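Subject: Re: [sim-practice] draft 3, kitchen counter rules 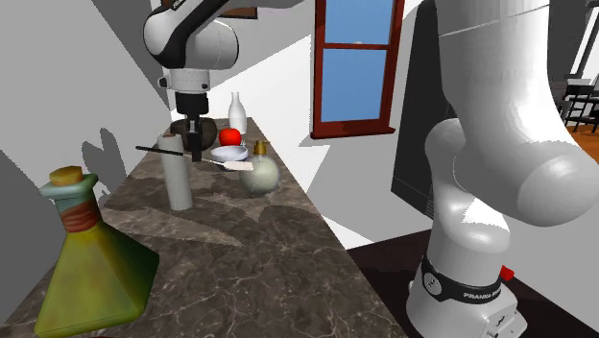
Quick one before I lose the afternoon. Read draft 3 on the train, mostly fine, three things I'd change before it goes to Trastova.

On 2018-05-20, Zarmeena Zaidi wrote:
> Section 4 says every kitchen run must start from a logged seed and
> a fixed object list. Do we want the list frozen per release, or can
> each site swap items? Goltari have been swapping bottles and bowls
> freely and their scores don't line up with ours any more.
>
> Also, 100 runs per task or 200? The text says both.

Frozen per release, please. If a site wants other bottles, fine, new scene name, own table. Can't compare otherwise. We lost most of August to exactly this on the Himance set.

200 runs. The 100 is left over from draft 1, my fault, delete it.

Now mine.

4.2, clearance. Draft only talks about the gripper. Needs to cover whatever is IN the gripper too. Long handled tools especially, spatulas, ladles. A handle sticking out sideways will clip a bottle neck well before the fingers get near it and at the moment we'd score that as a clean run. Suggest: any contact between held item and an object not named in the task = fail, logged with the time step.

4.5, speed cap near glass. "Slow" is not a number. Cheema's wording was better, 100 mm/s inside the marked zone, put that back. Yes I know nothing breaks in sim. The same controllers go on real arms later so teh habit matters.

6, stop condition. Timeout at 800 steps, ok, but say what the arm does next. Hold position? Retract? Two of our sites do one, the rest do the other. I'd say hold.

Annex B still has the old joint limits table, didn't check it, someone should.

Can live with everthing else. If there's no shouting in 10 days I'll merge the edits.

P.S. the link to the scene files in section 2 is dead for me, anyone else?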